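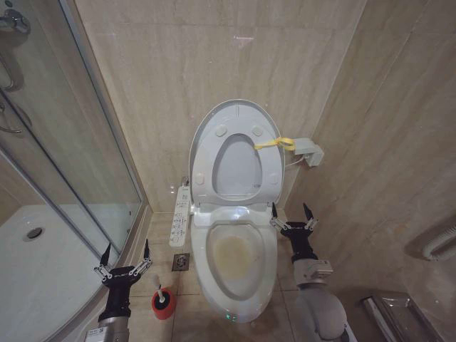 Kidavine House Residents' Meeting — Minutes
2024-09-13, ground floor lounge
Minutes taken by Trinidad Bustos

Hello neighbors! I said I'd type these up the same night and I did not, but my notes were good this time and I've only had to guess at one word (see under Bikes). If I've put something in your mouth that you didn't say, knock on my door or leave a note in the lobby box and I'll fix it.

We had people from seven apartments, plus Thái from the management office, who stayed for the whole thing even though his part was over in the first half hour. Thank you, Thái, and sorry about the folding chair.

Last meeting's minutes
Everybody had read them or said they had. One correction: I wrote that the back gate gets locked at ten and it's eleven. Fixed in the copy on the board.

Water bill
We started with this one because it's what most people came for. The last bill for the building was up again, and Thái brought the meter readings so we could look at them together. The common line, meaning the part that isn't billed to any one apartment, went through 2055 gallons in the billing period. He passed the sheet around. A couple of us wanted to know what the common line even covers, and the answer is the laundry room, the lounge sink and bathroom, the outside faucet, and the irrigation for the front beds.

There was a good long talk about where it could be going. My money was on the irrigation timer, which I've personally seen running in the rain (twice!). Others thought the laundry room, where the old top loader fills and fills. Thái said both are possible and that a slow leak is possible too, and he'd like to rule that out first before we spend anything on new equipment. He's going to read the meter late at night and then again early in the morning, when nothing should be running, and compare.

We then got onto what people can do inside their own places. I wrote down everything that got said, even the things that contradict each other:

Put a few drops of food coloring in the toilet tank and wait without flushing. If color shows up in the bowl, the flapper is leaking. This is for the regular tank kind. If you have the electronic kind with no tank, don't do this, just ask the office.

Run full loads in the dishwasher. Somebody's sister says half loads are fine if you use the short cycle. We did not settle this.

Hard water rings keep coming up. Our water leaves stains on everything, and several people said they scrub and scrub and the ring comes back. White vinegar left overnight got the most votes for plain ceramic. A pumice stone got some strong feelings on both sides — I've used one for years and my bowl is fine, but I was told very firmly that it scratches the glaze and then the stain has more to hold on to. Read the manual first if yours has a heated seat or a spray wand.

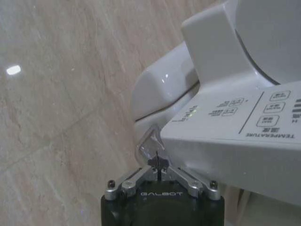

Anyway, the other half of the hard water question is whether the building should put in a softener. Thái has one quote, from Zultirby, and wants a second before he shows us numbers. He did say that it would go in the boiler room and that the water would be off for most of one day while they connect it. I asked if we could have the notice on paper this time as well as by email, and he wrote that down. There was worry about salt and the front beds, and he's going to ask if the outside faucet can be left on the unsoftened line.

Decision: Thái does the night and morning meter check this month and gets the second softener quote. We talk about it again once we have both.

Laundry room
The dryer on the left still takes two rounds to dry towels. It has been cleaned out behind, and there was a shocking amount of lint, and it's a little better but not all the way there. Thái thinks the vent run is too long. He'll get the vent people to look at it when they come for the furnace.

We also talked about laundry left in the machines. I know, I know, every meeting. What we agreed is that if a load has been finished for twenty minutes you may move it to the folding table, and you should put it down gently and not on the floor. No notes, please. The notes had gotten a little mean.

The lady from 305 asked if quiet hours apply to the laundry room, as her bedroom is over it. They do. Last load should go in early enough to be finished by the start of quiet hours, so please look at the cycle time before you press start. I'll make a new sign, a friendly one.

Bikes
The bike rack on the Banis Street side is full, and at least some of those bikes haven't moved all summer. Plan is to put a paper tag on every bike, and you pull the tag off yours if you're using it. Whatever still has a tag at the end of September gets moved to the storage cage (not thrown out, so please don't panic). My notes say someone offered to bring a "pump" or possibly a "plum" for shared use. I'm hoping it's a pump. If it was you, let me know.

A second rack was brought up. It would have to go where the bench is, and people like the bench. I like the bench! We left it.

Front beds
The hydrangeas did well and the lavender did not. We've got a little left over in the plant money and the feeling in the room was to go for things that can take a dry summer, partly on account of the water conversation. Names that came up were yarrow, sedum, and some kind of ornamental grass that I couldn't spell and won't try to. I'm collecting ideas until the end of the month, and cuttings from your own pots are very welcome. Planting to be done once it cools off. Bring gloves, I have 2 spare pairs and they're both small.

Bathroom sizes and grab bars
This came from a question at the last meeting that we ran out of time for. Can residents put a grab bar next to the toilet, and who pays? Thái checked, and the answer is yes, you can, and the office will have it put in at no charge if you ask in writing. He asked that we please not drill into the tile ourselves. Some walls have solid backing behind the tile and some don't, and a bar that pulls out is worse than no bar. He'd also like people to mention what's already on the wall beside the toilet when they write in, outlets and boxes and cords and so on, so the installer brings the right bar and doesn't have to come back.
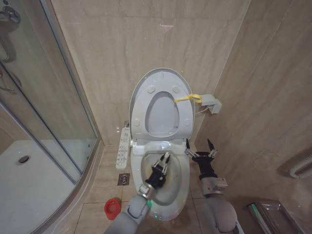

Smart toilet with the lid and seat up, control panel on the left and electrical box on the wall to the right.

Two people gave their names for bars right there at the meeting. I've passed them on, but they still need to send the written request.

Small things
The lobby light that flickers has a new bulb coming. If it still flickers after that it's the fixture.

Packages: please take yours up the same day if you can. The shelf is getting silly.

The lounge coffee maker is back. It was in my apartment. I borrowed it for my niece's shower and forgot, and I apologized at the meeting and I'm doing it again in writing.

Somebody's gray cardigan has been on the lounge hook for weeks. It's a nice one. Claim it.

To do
Thái: meter check, second softener quote, dryer vent, paper notices for shutoffs.
Me: laundry sign, bike tags, plant list, find out about the pump.
Everyone: tag off your bike, grab bar requests in writing to the office.

We wrapped up with the last of the lemon cake, and the dish is washed and on the lounge counter for whoever it belongs to. Next meeting will be in the same room, and I'll put the date on the board as soon as Thái has his numbers.

Trinidad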